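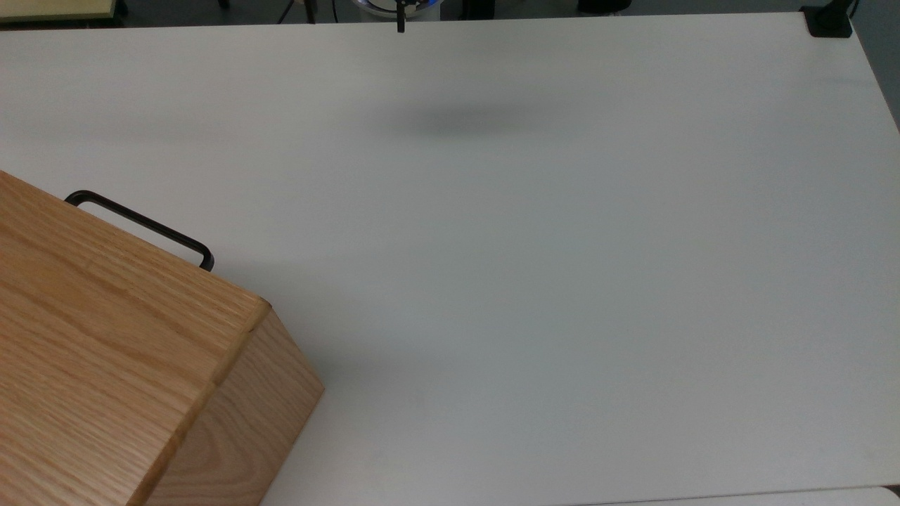
The wooden box with its black handle, gripper over the far part of the table.

The Late Stop: Frequently Asked Questions

We've had a lovely pile of mail about the drawer fault on the Somo arm, more than anything else we've put up from the Vorkesside bench. Many of you asked the same things, so we've collected the answers on one page. If you run an arm of your own near furniture, please read at least the parts on zeroing and on hands. The rest is for people who enjoy a good fault hunt as much as we do!

What went wrong, in one paragraph?

The arm was supposed to take hold of a drawer, pull it to the end of its travel, feel the resistance go up and stop. On 11 pulls out of a run of 420 it stopped late. The drawer had reached its end, the arm kept pulling, and the whole cabinet came along with it. In the worst one the cabinet slid a full hand's width before the arm gave up. It was a small movement on a table, at low speed, but the limit that failed is the same limit we count on when a person reaches in, so we treated it as a safety fault from the first minute.

Was anyone hurt?

No. Everyone was behind the line while the arm was moving, on every one of those pulls. One drawer front picked up a dent and one fingertip pad got chewed up. We've replaced the pad. The dent stays, we've become fond of it.

What is the force limit set to?

12 newtons at the fingers for drawer work. That is low, and it's meant to be. A drawer that runs well needs far less, and a drawer that sticks is something we want to know about before we haul on it. The limit lives in the Naten controller, and it compares the reading from the wrist sensor against that number all the time the arm is in motion.

So why didn't the limit trip?

This is the good part. The limit did exactly what it was told, with a bad reading. Before every pull, the program zeroed the force sensor, meaning it took whatever the sensor felt at that moment and called it nothing. We had put the zeroing step in the wrong place: after the approach, right before the fingers closed. Most of the time the gripper was hanging free at that point and all was well. On the bad pulls a finger was already leaning on the wood, pressing in the opposite direction to the pull. That push got baked into the zero. From then on the arm had to pull through the hidden load before the controller saw any load worth stopping for.

If you've ever stepped on a bathroom scale while somebody held the towel rail and then reset it, you have the idea.

How did you find it?

Dong-geon Pyo found it, and what a nice piece of detective work it was! The rest of us were busy blaming the drawer runners. Dong-geon plotted the raw sensor values next to the zeroed ones for the whole run and sorted them by the size of the zero. The 11 late stops were sitting together at one end of the plot like birds on a wire. After that it took one evening to reproduce. We nudged the approach a little deeper, let the finger lean, zeroed, pulled, and off went the cabinet.

Why does the finger touch the drawer early at all?

Drawer pulls ask for a close approach. There's a narrow place to get into, the finger has some thickness, and the tolerance is whatever is left over. Add a cabinet that has crept a little since the last pull and the gap is gone. Looking back, the fault fed itself in a sneaky way: a late stop moved the cabinet, the moved cabinet made an early touch more likely on the next approach, and the early touch made another late stop. Several of the bad pulls came in pairs, and we didn't see why until the plot was on the wall.
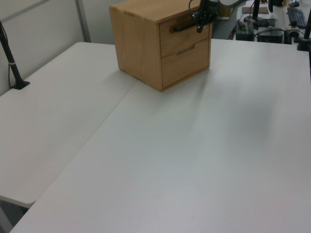 Placing the furniture is the piece of this job we had given the least thought, and it deserves more. We used to set things down by eye and start. Now the position gets checked before each block of pulls, and the approach is taught again if it's off. It pays to look at how the pulls are made, too. On the two-drawer cabinet the lower drawer has a shallow groove running across its middle, and with the gripper hanging over the upper drawer you can see how little extra room a finger gets at that front. A shallow groove wants a flatter finger angle and a slower last stretch, and we now keep separate approach settings for each drawer.

Why not just bolt the cabinet down?

We get this one the most! It would have hidden the fault. With the cabinet fixed, the arm would still have pulled too hard, only the load would have gone into the drawer, the fingers and the wrist with nothing moving to warn us. We like furniture that's free to slide. It makes a terrific fuse. For long endurance runs we may clamp something one day, but only after the force check has passed.

What did you change?

The zeroing step moved. It now happens in open air, well back from the wood, with the arm standing still, and the fingers haven't touched a thing since the last release.

The controller also refuses a strange zero. We keep a record of what the empty gripper reads in each of the poses we use. If a new zero lands too far from the record, the arm backs off and asks for a person.

There's a time check as well. If the fingers are closed on a pull and the drawer has stopped moving for 300 milliseconds, the arm stops, whatever the force reading says. This one doesn't use the sensor at all, and it's our favorite of the bunch. It would have caught every one of the late stops.

And we changed the log. Raw values get saved next to zeroed values, always. We had the raw ones only by luck, left on from an earlier test in November.

Does this affect the Dela Peña fingers, or only the stock ones?

It can happen with either. The Dela Peña set is longer, so it leans earlier if your approach is too deep, and more of our bad pulls were on that set. But the fault is in the order of the steps, and short fingers will do it too if you give them the chance. Please don't swap fingers and call it fixed.

What about the box with the handle?

Great question, and we were curious too. Lifting by a bar handle is kinder than pulling a drawer, the fingers have air on both sides of the bar for most of the approach. We found no late stops in the lifting runs. We did find two zeros that were further off than we liked, both from approaches where the gripper came down a bit low. Nothing came of them. The lifting program now uses the same open-air zeroing as the drawers, so there's one routine to look after and one to test.

Can I check my own setup for this?

Yes, please do, it takes very little time.

Open your program and find the place where the sensor is zeroed.
Step to that point by hand, at low speed, and stop there.
Slide a strip of paper between the finger and the furniture, on every side you can reach. If the paper drags, you have our problem.
Zero the sensor, then jog the arm straight back into open air and read the force. It should stay close to zero. If it jumps, the jump is the load you were hiding.
Repeat after moving the furniture a little toward the arm.

Keep the stop button in your hand while you do this, and have the arm stopped and locked out before the paper goes in or comes out. We use a long strip so that fingers stay well back.

Can I have my hands on the table while it runs, if the force limit is low?

At our bench, no. We used to be more relaxed, and this fault cured us. A force limit is only as good as its zero, and you can't see the zero by looking at the arm. Hands stay behind the line during motion, and resetting a drawer or shifting the cabinet is done with the arm in a protective stop. It makes a run longer. We've used the waiting time to sort the screw drawer, so there's that.

Would a better sensor have helped?

Not with this. Ours was reading beautifully the whole time. A finer one would have stored the wrong zero with more decimal places.

Has it happened since the fix?

We repeated the full 420 pulls with the new routine and had no late stops. The controller refused the zero on four approaches and asked for help each time. All four turned out to be a cable pulling at the wrist, a separate thing we hadn't known we had! So now there's a cable guide on the to-do list, and we're looking forward to it more than is probably normal.

Can I get the plots and the test program?

Write to the Vorkesside bench through the contact form and say which controller version you run. The test program needs the current Naten release and won't load on older ones. The plots open anywhere. If you run the paper test and find something, send that along as well, good or bad. We read all of it, usually over lunch.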